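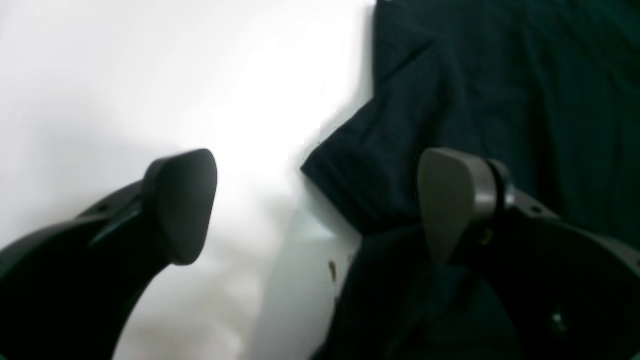 The gripper over a piece of dark green fabric at the Brota bench.

Call for participants: Brota, the Cornstead student cloth-handling project
Posted March 2021

We are looking for new students to join Brota, and if you have ever stood over a pile of clean laundry wishing somebody else would deal with it, you may already be the kind of person we want! Brota is a student project at Cornstead that teaches a robot arm to work with cloth: picking up a corner, pulling a sleeve straight, making a first fold and then (on a good evening) a second one. Cloth is a wonderful thing to start with, even though it will drive you a little crazy. A wooden block stays a block wherever you put it down, while a shirt lands in a new shape every single time, and you have to look at it all over again before you make your next move.

Most of an evening with us is spent at the bench. One student guides the arm through a task, a partner lays out the fabric and keeps the log, and after a while you trade places. We repeat the same short task a great many times, so patience counts for more with us than any class you have taken. You will also help go through the recordings, mark where a grasp began and ended, and talk over with the group which runs are worth keeping.

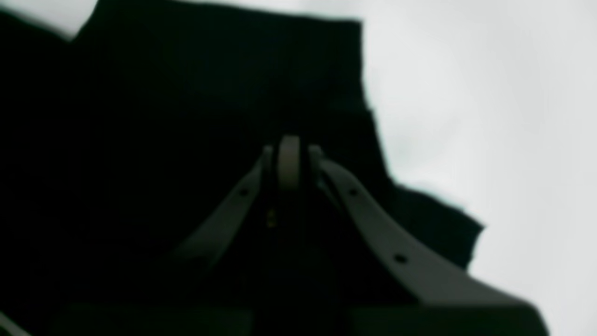 You don't need to know how to program. Several of our present members had never touched a robot before they came, and one joined from the costume shop and has taught the rest of us more about hems than we ever expected to learn. If you do write code, there is plenty of that too, and we would be especially glad of somebody who enjoys tidying up other people's scripts and explaining, kindly, what was wrong with them.

Who can apply: any student enrolled at Cornstead, full or part time, in any subject. We have room for 36 participants in all and would love to fill every place. We meet 2 evenings a week in Room 67 of the Kushnir Building, and we ask you to come to at least one of them. The project runs through October, when we take our folding routine to the Lelside student showcase and let visitors hand us their own scarves and dish towels, which is nerve-racking and a great deal of fun.

This is an unpaid activity, but everything you need at the bench is provided, there are snacks, and anyone who stays through the showcase can ask for a written reference. Please tie back long hair and leave dangling bracelets at home. If you need a chair at a certain height, a quieter corner or anything else that would make the work easier for you, tell us when you write and we will set it up before your first evening.

To apply, send us a short note with your name, your subject, which evenings you could come and a few lines on something you have made, mended or taken apart. It doesn't have to be impressive (a repaired zipper is a fine answer). Drop it at the Kushnir Building front desk marked "Brota," or call extension 2121 and leave a message. We read every note and will write back to everyone, including those we can't fit in this time.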